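邮件列表存档 > 展馆设施 > 2018年 > 声学与照明

主题:答复:长厅顶棚吸声改造意见征询
日期:2018年6月5日

各位成员:

Damián Tapia先生就长厅吸声改造所提意见,秘书处已收悉。现将原文节录如下,并逐项答复。

> 我馆长厅投入使用以来,讲解声含混不清,后排观众多有反映。
> 请问列表内各单位是否采用过Gumetti吸声板?
> 另,顶棚横梁之间能否直接悬挂,无须另设龙骨?
> Damián Tapia,Dovside展览中心

一、关于混响成因。硬质墙面与顶棚对中高频声反射较强,狭长空间尤为明显。建议先行委托测量,分别取得空场与满场数据,再行确定吸声面积。未经测量即采购材料者,往往需二次施工。

二、关于顶棚形式。波纹顶棚与横梁、管线并存的白色长厅,在本列表各单位中较为常见。吊挂构件应避开管线检修位置,荷载须经结构专业复核,不得以管道作为承重点。

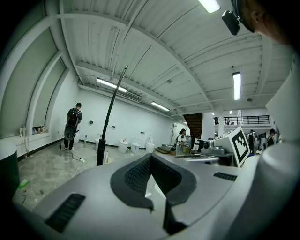

三、关于弧形墙面。弧面易造成声聚焦,平板材料亦难以贴合。Paquette展厅采用分段窄条安装,共211条,由下而上分3个区段施工,闭馆5日完成。该馆愿提供节点图纸,需要者请径与秘书处联系。

四、关于材料选型。秘书处不对Gumetti或Nondix任何一家产品作推荐。各单位选型时,应要求供货方提供燃烧性能检测报告及吸声系数实测值,并留存样品备查。

五、后续安排。拟于11月召开专题会议,请有意发言的单位提交书面提纲,篇幅以3页为限。

特此答复。

展馆设施邮件列表秘书处

联系秘书处 | 版权所有 展馆设施邮件列表 | 返回顶部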